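Ticket 188 - Annual review form rejected at upload
Reported by: Tülin Tekin, Letton intake desk
Opened: 24/03/2026
Status: open, workaround in place

Income assistance clients submitting the annual review through the Goklow portal get error 59 after the shelter costs page. The form saves, but the case is flagged "incomplete" and a denial letter is queued.

Checked so far: browser cache cleared, second account tried, same result. Files under 300 KB go through. Larger bank statements fail with no message to the client.
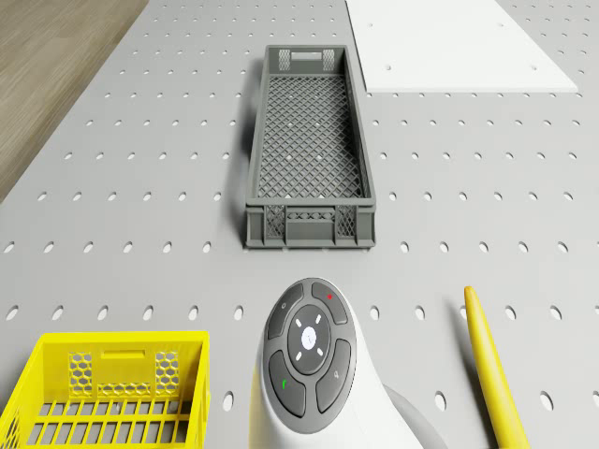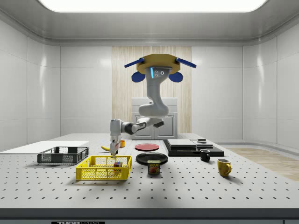
Lauritsen confirmed the size limit was changed in the last portal update. Brarketti handles the letter queue and has put a hold on it - 65 letters are affected.

Workaround: take statements at the counter, scan in grayscale, attach by hand under "Other documents". Do not reopen the review, as this resets the due date.

Pending: limit to be restored by Lauritsen. Held letters to be checked one by one before release.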